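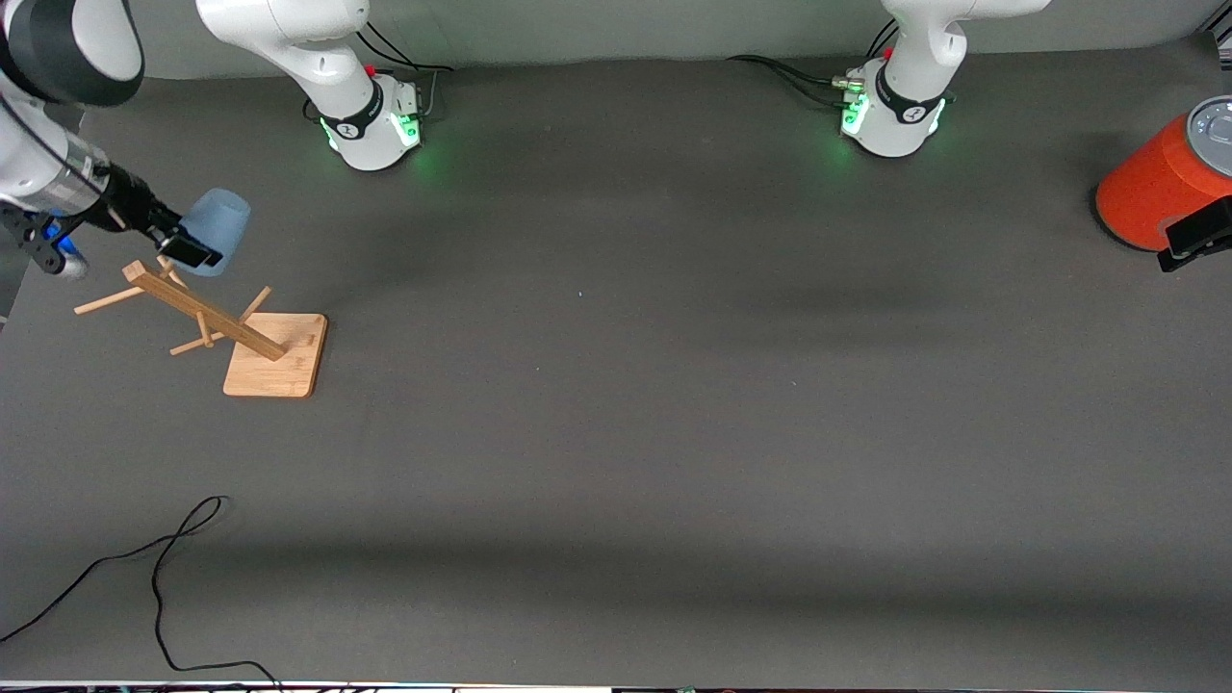 A reader in Gernisport asks whether a mug tree needs a fixed loading order at all, given that hers has stood on the worktop for years and only ever falls over when somebody takes the last mug but one. The answer is in her own question. A tree tips when the load on one side of the post is no longer matched by a load on the other, and the order of loading and unloading decides how often that happens.

## Scope

These notes cover the common four-peg tree: a square wooden base, one post, and short pegs set in the post at different heights. Trees with a weighted metal base behave differently and are left out. So are wall racks.

## Before loading

1. Stand the tree on the bare worktop, away from the edge. A tea towel under the base makes it rock.
2. Press down on each corner of the base in turn. If one corner lifts, turn the tree upside down and look for grit or dried washing-up liquid on the underside.
3. Hold the base still with one hand and try to turn the post with the other. Any movement here will get worse under load. See "Loose post" below.
4. Try each peg between finger and thumb. A peg that turns should be dealt with before it carries anything.

## Loading order

Start with the lowest peg. Use the heaviest mug.

Put the second mug on the peg that points most nearly the opposite way, even if that peg is at the top. It is tempting to fill the bottom of the tree first, but on many trees the two lowest pegs are at right angles, and the whole load then sits over one corner of the base.

The third and fourth mugs go on the remaining pair. Plastic cups weigh very little and can go anywhere, so keep them for the top pegs.

To unload, work backwards. If only one mug is wanted, take it from the top.

## Hanging a mug

Hold the mug by its body, on its side, and bring the handle to the tip of the peg. Slide it along until it meets the post or will go no further, then let the mug hang. Do not drop the handle over the tip from above — most chips on the inside of a handle come from this.

A cup without a handle can be put upside down over a peg only if the peg points well upwards. On a level peg it will slide off. Such cups are better kept on a shelf.

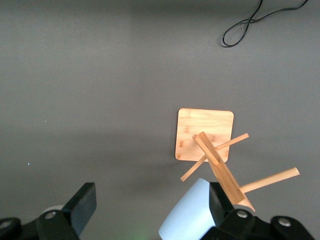
Where a single dowel passes right through the post and forms two pegs, treat those two as one pair and load them one after the other. The dowel is held by the hole alone or by a little glue, and a full mug on one end with nothing on the other will work it loose in time. Separate pegs, each in its own hole, can be loaded singly, although the advice on opposite sides still holds.

## Loose post

Check first how the post is fixed. Turn the tree over and look for a screw head in the middle of the base. If there is one, tighten it by hand until the post stops turning, and no further. Bamboo splits along the grain with very little warning.

If there is no screw, the joint is glued. Pull the post out, scrape off the old glue, apply fresh wood glue to both faces and stand the tree upright under a light weight for 11 hours. Polák and Jultance both sell a small tube that is enough for several joints.

## Care

- Wipe with a damp cloth and dry at once. Do not soak.
- Hang mugs dry. Water running down the post collects at the joint with the base.
- Oil the wood in February and again at the end of summer. Leave for 8 hours before use, then rub off what has not gone in.
- Pegs that feel rough can be sanded by hand, along the grain.

Replacement pegs from Sorkdale are sold in packs of 2. Measure the hole before ordering, as the packs come in more than one thickness.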